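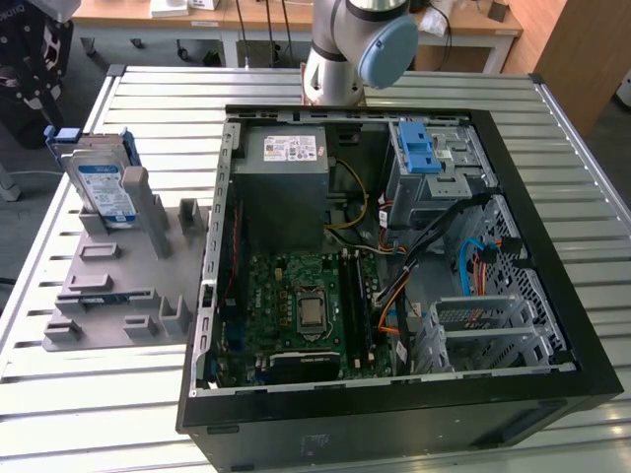 Old desktop tips – opening up and swapping a drive

Quick notes, mostly for me and Emilian. More when I get 5 minutes.

Power off, plug out, hold the button in a few seconds. Then lay the tower on its side, somewhere you can walk right round. Not carpet.

Photo of the cables before you touch anything. Colours help more than you'd think – yellow, red, orange, blue, all going different ways. Masking tape flags on any that look teh same.

Screws in an egg box. Pull on the plug, never the wire. Dust with a soft brush, fan held still with a finger.
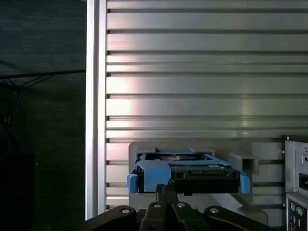
Drive caddies next. Cheap ones crack if you bend them cold so warm the room up first. Check which way round the drive sits before it goes near the bay. On the blue sort there's a tab sticking out each end, keep both clear of the sides and push level from the front. Sticks? Back out, try again. Dont thump it.

Cables on last, then side panel. Dorin leaves his off for 15 mins to listen for rattles, fair enough.

Still to add – fans, and what to do with a stripped screw.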